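The Road Blockade at Westhorpe

The bus from Brarkberg stops two miles short of Westhorpe now. The driver lets everyone off by the closed gas station and you walk the rest, past the trucks parked nose to tail on the shoulder. I got there on a Tuesday, a little after nine in the morning, and the tents were already full.

The women of the town have held the road for 39 nights. They want the Jernari water plan put to a public vote before any more wells are capped. The county says the plan is legal and the road must be cleared.
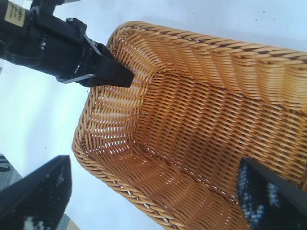 A woven basket with a braided rim.

I had expected speeches. There was one, and it lasted three minutes. Most of the morning went to blankets, bread and a long argument over whose turn it was to sleep. A retired school nurse told me she had never signed a petition before June. "I came to bring soup," she said. "Then I stayed."

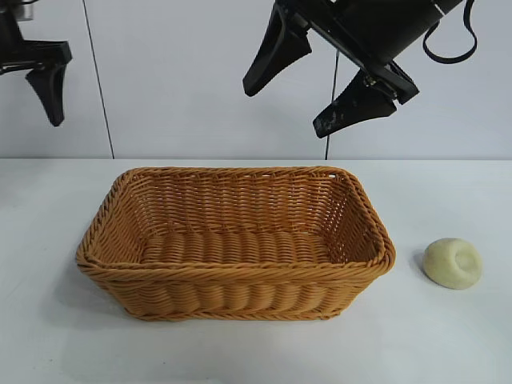
What the county says

The Degefa district office puts the cost of the closed road at nearly 40 truckloads of freight a day. Its spokesman would not say how that was worked out. He did say that talks were open, and that two meetings had been offered. The women say both were set for hours when the buses do not run.

Shop owners are split. A baker on the main street has lost half her trade but still sends rolls out every evening - the hardware store next door has a sign asking the protesters to go home. 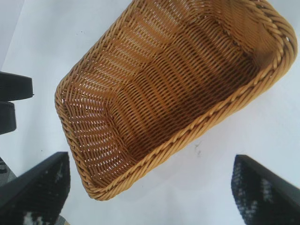
The night shift

By ten there were 58 people under the big tent, most of them over sixty. Someone read the court notice aloud, twice, for those at the back. The next hearing is in Brarkberg, and they have hired a bus.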